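Since we signed the papers for the flat, I look at curtains everywhere. In the dentist's waiting room, in other people's windows when I walk home in the evening, in films. My husband says I no longer follow the story, and he is right. Last month we watched a whole detective series and I can tell you only that the inspector had linen, unlined, and too short.

I want to write down what I have learned, partly for myself, as I still have two rooms to do.

The flat has three windows to the street and one to the courtyard. The street windows are high and narrow, and the old owners left them with vertical blinds of the kind we had in our school. I took these down on the first evening, before we had even a lamp, and then we slept two weeks with bed sheets pinned to the wall. I don't recommend it. The street light is directly opposite and one pin fell in my slipper.

My first mistake was measuring the glass. I wrote 108 centimetres very proudly in my notebook and went to the shop, and the lady asked me, is this the window or the rail? I did not have a rail. She explained that for a curtain which looks full, you need two times the width of the rail, and that the rail must be wider than the window, so that the fabric can stand beside the glass in the daytime and you don't lose the light. I went home again with nothing, only with a small bag of hooks which were later the wrong hooks.

The second thing is the samples. Please take the samples home! I had fallen in love with a green velvet from Bodent, dark like the bottle of a good wine, and in the shop it was perfect. In our bedroom, which looks to the north, it was black. It was simply a black curtain. I hung the sample beside the window for four days and looked at it in the morning, at noon and with the lamp on, and only around five in the afternoon there was something green in it. The sample of the cheaper one, a cotton and linen mix by Camix in a colour they call oat, I had taken only to be polite. Now it hangs there, full length, and I am very happy with it.

About the length, there are different schools. My mother's curtains always stopped under the window sill because of the radiator. In magazines they lie on the floor like a wedding dress. I have chosen that they touch the floor only just, and for this the sewing shop Vaněk, near the tram stop, asked me to hang them for a week before the hem is done. Linen becomes longer from its own weight. Mine became longer by 2 centimetres, on one side a little more than on the other.

The price I will also write, as I was always looking for this in other blogs and did not find it. The sewing for the bedroom was 700 crowns and the new hooks were 200. The fabric was more than I had planned, and I will keep this number between me and the notebook.

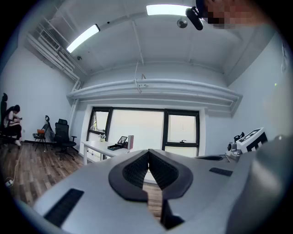

Denis wrote under my last post that for a room where one works in the daytime, lined curtains are too heavy, and I should take a thin white voile and a simple roller blind behind it for the evening. I have thought about this for some days. I like the idea of the voile, but I am afraid of the roller blind. We had one in our rented flat and it went up by itself in the night with a noise like a gun.

Still, the small room is the most difficult one. It will be a study now and perhaps something else later, and it gets all the sun after lunch. I have two samples pinned up there at the moment, one white and one the colour of weak tea. In the morning I prefer the white. After lunch I prefer the tea. I have also asked for a third, a striped one, but the shop has written that it will come in January.

If you have voile on a window to the south, please tell me if it turns yellow, and how you wash it – by hand, or in the machine in a bag? The lady in the shop said by hand, but I have seen how big it is when it is wet, and our bath is quite small.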